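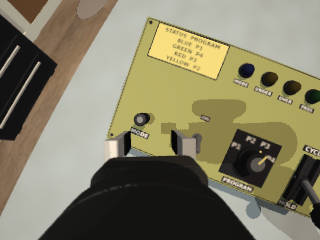
Price the fingers and the tool changer as separate lines, Loukia Moschos commented, and get both on the quote before the arm is ordered. We had them folded into "accessories" and could not get a breakdown afterward.

Budgeting a small arm to operate a manual test panel
Posted in Equipment and Purchasing, 24 May 2020

Orestis Deligiannis

We have older leak testers that pass or fail parts well but have no usable remote input. All the controls are on the front panel: a round push button for MODE, a rotary selector for PROGRAM with positions P1 to P4, and a lever. An operator changes the program at each part changeover. I have been asked for a capital number for having a small arm do this, with the same arm loading parts if cycle time allows.

Before asking for money I built the cell in Sokus, with a generic two-finger gripper over a model of the panel. Reach is fine. I am less sure about the knob. The gripper body is large next to the controls, and when it comes down near the button it covers that edge of the panel. The lever sits on the far side of the selector, so the arm has to work across the panel at an angle.

What I have so far:

Arm and controller, Vedell, list price
Two-finger electric gripper, Pamley, $721 on a promotional quote that ends in November
Stand and mounting plate, made in house
Integration, Panagiotou, estimated at 425 hours

The integration line is larger than the hardware and my manager has already circled it. Is that hour count normal for a job with no vision and only a few motions? Also, do I need a camera to read the indicator lights (MODE, UNDER, OVER, PASS), or is there a cheaper way to get the result out of the tester? The machines run on 208 V and I would like to avoid new drops.

Kyriaki Athanasiadis

The hour count is high for the motions. It may be fair for everything else. Ask for it split by task: risk assessment, guarding, PLC interface, motion programming, error recovery, runoff at their shop, install, training. If they will not split it, get a second quote. On our last cell, error recovery took more time than motion programming, and the customer had left it out of the scope.

On the lights: start with the electrical drawings. An indicator lamp has a voltage across it when it is on, and an interposing relay on each lamp circuit gives you a dry contact for the PLC. Four relays, a terminal strip, and some wire will cost less than a camera, its mount, and the time spent tuning it for the lighting at two in the afternoon. Have an electrician confirm lamp voltage first. If the tester is still under a service contract, get written permission before opening it.

The same applies to the inputs. A MODE button is normally a momentary contact, and you can parallel it with a relay. A rotary selector is usually a set of contacts too. Check whether yours is a coded switch or one contact per position. If it can be wired, you do not need an arm to turn it, and the project becomes a wiring job plus a loading robot if you still want one.

If you must turn the knob mechanically, budget for these:

Custom fingers with a pocket cut to the knob profile. Flat pads slip on round knobs.
Some compliance at the wrist, either a float unit or force control in the arm. Force control is often a paid option, so ask Vedell for the price in writing.
A way to confirm the selector position. Commanding P4 and being at P4 are different things to an auditor.
Spare knobs. They crack.

The color key on your panel (BLUE P1, GREEN P4, RED P3, YELLOW P2) is out of numerical order. Put that table in the spec, so whoever programs the cell does not assume a sequence.

Stelios Petridis

just get a used arm, we paid way less than list and it has been fine. gripper doesn't matter much

Pierina Rinaldi

Agree with Kyriaki on wiring it first. Used arms are an option, but find out whether the controller is still supported and whether the software license transfers. Ours did not transfer.

Two points on the money. The simulation shows reach and clearance. It does not tell you the torque needed to turn the selector or throw the lever. Borrow a torque gauge and measure both on the real machines, all of them, as detents wear differently. Send the worst reading to Pamley and ask whether that gripper holds it at the finger length you need. Do this before the promotion ends.

Second, carry contingency as its own line. I use up to 3 percent on purchased hardware with a firm quote and a good deal more on integration hours. Finance here will accept a named contingency and strike a padded estimate.

For power, check the controller nameplate. Many small ones are single phase 120 V and can run from a regular outlet, so the 208 V question may only matter for the tester.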